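Reading the Set Novel: Notes for Unit 6
Course tutor: Lakshmi Rao

These notes cover narrator and point of view in "The Plulwood Letters," the set novel for the June paper. Page numbers refer to the 280-page school edition. Bring your own copy to class.

1. Who tells the story

Chapters 1 to 17 are told in the first person by Ljubica, writing years after she left Drulbridge. From chapter 18 the narrator is outside the story and reports the thoughts of one character at a time, mostly Svend. The change falls on page 90. Mark it in your copy.

A first-person narrator can report only what he or she saw, heard, guessed or was told. When Ljubica describes the quarrel at the mill, she was not present. Her source is her brother's letter, and the letter leaves out the money. Questions on reliability often use this passage.

2. Distance

Distance means how close the telling stays to a character's mind. Compare "Svend was angry" with "Let them wait, then." The second is free indirect style: the words belong to Svend, the grammar to the narrator. Look for missing speech marks and for phrases the narrator would not use elsewhere.

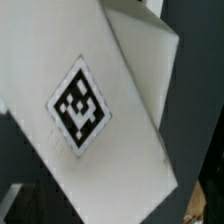

Fig. 1. White block with an angled side face.

3. Using quotations

Keep quotations short, six words or fewer where possible. Name the speaker and the point in the plot. Do not retell the chapter. An examiner gives no credit for summary unless it supports a claim about method.

4. Tasks for next class

Reread chapters 16 to 19. Write one paragraph on what the reader learns at the change of narrator that Ljubica could not have known. Then rewrite the opening of chapter 18 in her voice and note which details have to go.

Hand in both pieces on paper, with your name on each sheet.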